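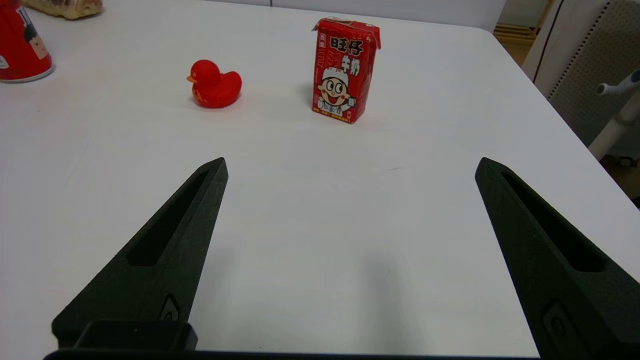 The Case Against the Perfect Desk

Min-kyu Yeom spent a good part of last July reading advice on how to clear his desk. He bought a tray, then a drawer insert for the things that wouldn't fit in the tray. By August he had a very tidy desk and a report that was five weeks overdue.

The tidy-desk business would call that a failure of commitment. Litard, which sells a course on working with less clutter, tells its customers that every loose object in view is "a small tax on the mind." It's a good line. I asked the company how large the tax was and who had measured it. A spokesman sent me a link to the course.

Lernelia, a rival with a paid app, was more willing to talk numbers. Its website says users get back up to 12 hours a month after a proper clear-out. The figure comes from a survey of 1,433 subscribers, who were asked to guess how much time they had saved. People who have paid for something tend to guess generously. There was no comparison group, and the survey went out a few days after sign-up, when hardly anyone had lived through a full month of the new order.

I don't doubt that some people work better with bare surfaces around them. I do doubt that the rest of us are broken. Llinos Kemeys has restored clocks in the same back room for most of her working life, and her bench is buried. Springs sit in jar lids and notes are pinned under pliers. When I visited, she found a particular screw in less time than it took me to ask what it was for. She once let a nephew organize the place, and she lost most of a week looking for things he had put away sensibly.

"He'd sorted it by size," she told me. "I don't think by size."

Her objection gets at something the courses mostly skip. A pile can be a record of what you were doing and what comes next. Put everything in a labeled box and you've saved the objects and thrown out the order they were in.

Yeom has canceled his subscription, though he kept the tray. It holds takeout menus now, along with a charger for a phone he no longer owns. The report went in at the end of September, written mostly at his kitchen table between the cereal and the mail.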